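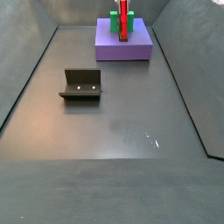

Tuselov T4 Crowd Control Turnstile

The Tuselov T4 is a full-height turnstile for football grounds and other outdoor sports venues. It is made for clubs that open stands in stages or cap attendance by sector, and it keeps a running count for each gate.

Entry is by paper ticket, season card or phone. A ticket is read once and then blocked at every gate on the same network. When a sector reaches its limit, the gates assigned to it lock for entry and stay free for exit. The limit can be changed from the control room up to kickoff, or later with a supervisor code.

Specifications

Passage rate: about 433 people per hour, single direction
Readers: 2 (entry side and exit side)
Sectors per controller: 4
Power: mains, with battery backup for the reader and lock
Fail state: free exit on loss of power
Finish: galvanized, or painted to order

Installation

The T4 bolts to a level concrete base. Cable entry is from below or from the top beam. Existing bases for the T2 can be reused, but the anchor holes on the hinge side must be redrilled. Allow two people for lifting. Drainage is the responsibility of the venue.

Firmware issued on Jul 8, 2023 corrects a fault where away-sector tickets were counted twice after a network dropout – units shipped before that date should be updated before the next home match.

Used at

Draltorwood Stadium replaced its north stand gates with the T4 during the January break. Operations manager Normunds Zariņš reports shorter lines at the family entrance and slower reading of worn season cards, for which a replacement reader window is now supplied.

Ordering

Sold singly or in pairs with a shared beam. Steward training is quoted separately. For drawings, write to Gintarė Mockus in technical sales.

Shares: 2

Related items
Trilach handheld ticket reader
Žukauskas folding crowd barrier
Tuselov T2 replacement parts
Sector display board, outdoor

Contact | © Tuselov | Back to top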